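How to Get Water Rings Off a Wood Table Without Making Them Worse

Posted by Finlay Innes, 2025-05-15

Search for this problem and you will be told to rub mayonnaise on your furniture. Or toothpaste. Or cigar ash mixed with butter, if you land on the right sort of forum. I have tried most of these on scrap boards and on one table I cared about, and my opinion of household remedies is lower than when I started.

Some of them do work, a bit. It helps to know what you are dealing with first.

White ring or dark ring?

A white or cloudy ring means moisture is trapped in the finish. The wood underneath is usually fine, and you have a decent chance of fixing it in an afternoon.

A dark ring, gray or black, means water got through the finish and into the wood. No pantry item is going to reach it. You are looking at stripping the finish and using oxalic acid, and that is a different job from this one. Anyone who tells you a banana peel will lift a black stain has not had a black stain.

Check what the finish is

Pick a hidden spot, such as the underside of the edge, and dab on a little denatured alcohol with a cotton swab. Wait a minute. If it gets sticky, you have shellac. If nothing happens, try a drop of lacquer thinner in another spot. Softening points to lacquer. If it shrugs off both, it is probably polyurethane or something printed and sealed at a factory, and most of the tricks below will do very little. Open a window for this part, and keep it well away from the stove.

Look at the grain along the edge too. If the pattern stops dead at the corner, or repeats every foot or so across the top, be careful. The layer you are working on may be very thin, or it may not be wood at all.

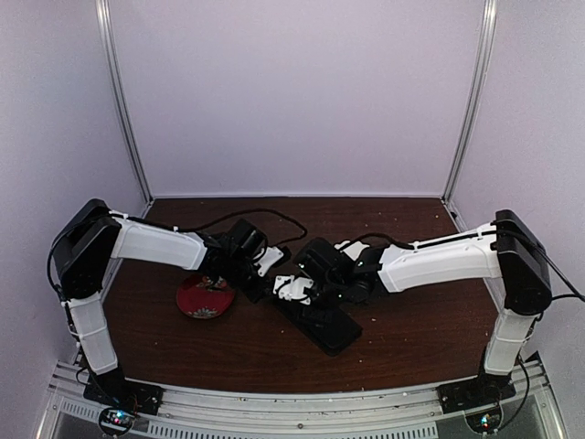 Dark reddish-brown wood grain on a tabletop.

Dark tops are the ones people write to me about, and I understand why. A pale ring that you would barely notice on light oak jumps out at you on a deep red-brown. So does every scratch you add while trying to remove it, so go slower than you want to.

Step 1: Wait

Leave it alone for 2 days. Plenty of fresh white rings fade by themselves, and I suspect this is where mayonnaise gets its reputation.

Step 2: Gentle heat

Hold a hair dryer on low several inches above the ring and keep it moving. Stop when the surface feels warm to your fingers. Give it a few minutes, look at it from the side, and repeat up to 3 times. The iron-and-towel method is the same idea with more ways to go wrong. I have seen it leave the weave of the towel in a lacquer finish – a worse mark than the ring.

Step 3: Oil and a very fine abrasive

Put a little mineral oil on a pad of 0000 steel wool and rub along the grain with almost no pressure. Wipe and check every few strokes. You are wearing away a tiny amount of finish, and there is no putting it back. On a glossy top this will leave a dull patch, so plan on going over the whole surface afterward.

Step 4: Wax

Paste wax evens out the sheen. It will not repair anything, whatever the can says. Thin coat, let it haze, buff it off.

A note on store-bought ring removers

I tried two. One smelled strongly of citrus and did about as much as plain oil. The other worked on shellac and did nothing to polyurethane, although the label promised results on "all wood surfaces." Read the small print before you pay for a bottle.

Pao-chu Tse wrote in April to say that toothpaste cleared a ring on her side table. I believe her. Toothpaste is an abrasive, and so is the steel wool, but the steel wool doesn't leave white paste in the pores of the grain.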